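Studio notebook, June. Shared table, Gerari room.

Picking up from the last entry. I said I'd believe the one-table system when I saw it work, and I still haven't. The Tadard plan has everybody clearing to bare white at the end of a session. What we get is everybody pushing their stuff toward the middle and going home.

Did the sheet test for Essien this morning. Two coats of the size, 65 mL each, left to sit until it stopped pulling at a fingertip. Coat one took fine. Coat two crawled at the corners, same as it did in May. The supplier says that's humidity. I'd like to see a reading before I blame the weather, and the batch number (628) is the same one that gave us grief last time. Marked it on the lid. Not using it on anything we care about until somebody tries a fresh tub beside it.

Then the table itself. Tadard's rule is no drinks within arm's reach of paper, which I thought was fussy when it came in and now think doesn't go far enough. If a bottle goes over on a white top with printed sheets out, the sheets are done, and we don't keep a second set.

State of the table, mid-afternoon:

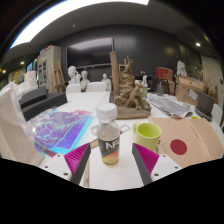
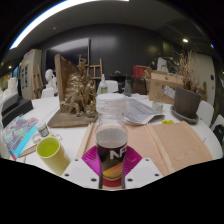 What I want sorted before the Grornen pieces come in:

– Drinks to the windowsill. Capped ones too. A cap only counts if it's been done up, and I'm not going around checking.
– Thin wooden strips back in the offcut tub. I've picked one up thinking it was a stir stick and I doubt I'm the only one.
– Clear plastic: fold it or bin it. I don't buy that we reuse the crumpled bits. Name one time.
– The gold piece stays where it is until the finish has been checked. Lift by the base. The surface looks tougher than I suspect it is.
– Dried stalks in the pot can stay if someone will own up to wanting them. They shed.

Someone suggested coloured tape to mark zones on the tabletop. We tried that on the old bench and spent longer scraping off the glue than we ever saved in tidying. I'd sooner have a second shelf. Asked for one in the spring, no answer yet.

Next: fresh tub against 628, same sheet, same brush, both coats on one day. If the corners crawl on both, I'll take back what I said about the batch.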